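December 22, 2024

I could not sleep after lunch, so I write now, with the tea next to me. It is the first free day after a long row, and my head is still at work. I want to put down how the year went with the machines, before I forget how it was in the beginning. In January I will surely believe that it was always like this.

I have cleaned for Garside four years. We do offices at night and, in the last two years, also homes and rented apartments in the daytime. When I started, the plan for the week was a paper on the wall, and if you wanted to change a shift you talked to the person who had it. In September the company bought the Himent system. It makes the plan by itself. It knows which apartment is free, how large it is, what was done there the last time, and it gives each of us a list on the phone in the morning. The same month came the floor machines for the two big office buildings, Wudimley Court and the one behind the station. They drive alone through the corridors at night, and one person stays with them and empties the tanks.

I was afraid of the floor machines. We were 42 people in the summer and we are 34 now. The company says that no person was sent away because of the machines, and I think this is correct in the strict meaning of the words. The ones who left were not replaced. But those who left were mostly from the night team, and they left after their hours became short. If you have a contract for twenty hours and you get eleven, you don't wait until somebody sends you away.

For me it went differently. My hours from Wudimley Court disappeared and I received home hours in their place. So I lost the night and I got the day. I must be fair: I sleep better. My knees are better too, because I do not mop those corridors anymore. One corridor there has 400 doors, or so it felt to me at three in the morning. I used to count them to stay awake and I never came to the end of the count.

What I miss is the break at two o'clock. We sat in the small kitchen on the second floor, five or six of us, and somebody had always brought soup or bread. Now the one who stays with the machines sits there alone. I asked her how it is. She said it is quiet, and that she listens to the radio, and that one machine always gets stuck at the same glass door and calls her with a sound like a microwave. She has learned to put a chair before this door. Then the machine turns around and is content.

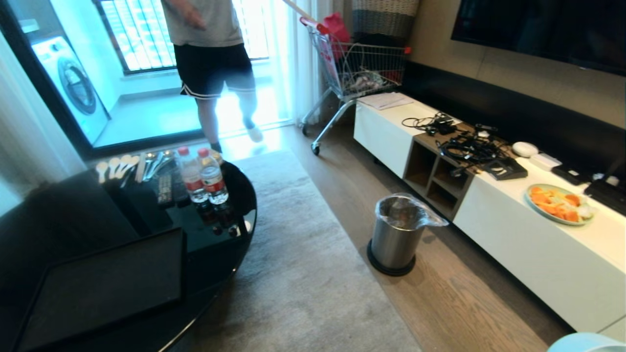

In the homes there are no big machines from us, and I believe there will not be for a long time. A corridor is the same every night. A living room is never the same. People leave cups, cables, toys, a shoe under the sofa. Dellano, who makes the floor machines, sent a man to talk to us in the fall, and he said in a friendly way that a home is the hardest place for a machine. He said it as if it was bad news for him. For us in the room it was the best news of the month, and one of my colleagues clapped her hands.

But the system is in the homes also, through the phone. This is the part which I did not understand at first. A machine does not need to hold the mop to change the work. Before, I came into an apartment, I looked, and I decided. If the kitchen was terrible, I stayed long in the kitchen and did the bedroom fast. Now the list says kitchen first, then bathroom, then floors, and for each I press "finished." If I press too late, the line becomes yellow. There is no punishment for yellow, they told us this two times. Still I don't like to see it. I noticed that I walk faster when the line is close to yellow, and sometimes I press first and wipe after. I think many of us do this, so the system believes that a kitchen is quicker than it is, and the next plan gets tighter. We are teaching it wrong with our own fingers. I said this at the meeting in November. My supervisor wrote it down and looked a little tired.

To be just, I write also what is good. The plan does not have favorites. Before, there were people who always got the easy apartments near the tram, and all of us knew why. Now I get the near ones as often as the others. When I was sick in October, I pressed one button at six in the morning and did not have to call and sound sick enough. And the hours are counted to the minute, so the pay is correct. In four years I had to argue about my pay slip maybe ten times, and since September not once.

What I find strange is that I have started to think like the list. Yesterday at home I washed the dishes, and when I was ready I wanted to press something. My husband asked what I was looking for, and I was looking for the phone. He found it very funny. I found it funny also, but later in bed a little less.

There is a new thing coming in the spring. They will ask some of us to learn to care for the floor machines: brushes, filters, small repairs, and how to make a new map when an office moves its walls. It is three days of course and then a bit more money per hour. I have the paper here on the table. It would mean nights again, two in the week, and sitting alone in the small kitchen with the radio. On the other side, I am fifty-one, and with the brushes I would kneel less than with bathtubs. The paper must be back after the holidays. I have filled in my name and my staff number – the rest is still empty.

My husband says I should do it. My daughter says I should first ask how much "a bit more" is, and she is right, I will ask.

Now the tea is cold. I will warm it and then call my sister, who is waiting for the recipe with the plums.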